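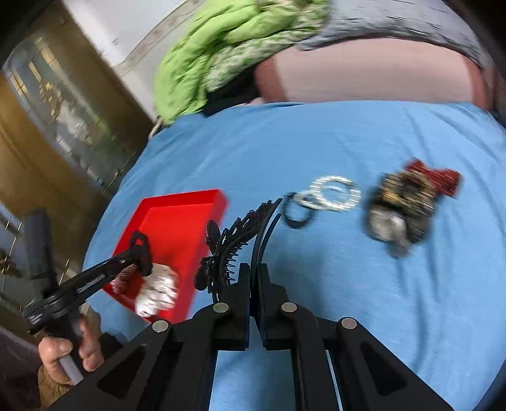 Red tray on the bed, white hair tie inside, black headband pieces next to it.

Usau wrote:
Hello all. I am sorting my hair accessories on the bed, because my desk is too small. My question is about the black things. The comb-like one with wings catches on everything, and when I pull it out, three scrunchies come with it. Do you keep such pieces together with the soft ones? My shelf has room for one tray only.

Juma wrote:
I would not mix them. Teeth and sheer fabric are bad friends. I ruined a nice organza scrunchie in April in this way. Hard pieces go in a separate box, even a small one.

Zistier wrote:
I don't agree with Juma. I have everything in one shallow box for years and nothing is torn. You must only lay the clips with the prongs pointing down. Two boxes means you always open the wrong one in the morning.

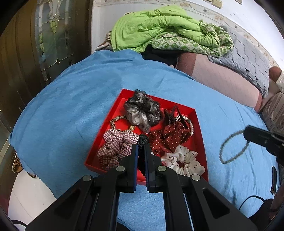 Can I store beaded hair ties together with satin scrunchies?
Put the beaded ones in a small cloth bag first, then they can share the box without pulling threads.

Usau wrote:
Thank you, the bag I can do. Zistier, my box is also shallow, but the clip prongs are long and they do not want to stay down. The pearl one lies beside them and I am a little afraid for the elastic.

Zistier wrote:
Then turn the clip on its side and put the polka dot scrunchie somewhere else. The plaid one is cotton? Cotton can live next to a clip.

Usau wrote:
I don't know if it is cotton, the label is gone.

Toshiko Hayashi wrote:
I am more with Juma. For headbands I use a paper roll of 30 cm, they sit around it and keep their shape. In a tray they always take the place of five other things.

Juma wrote:
The paper roll is a good idea. I will try it tonight for mine.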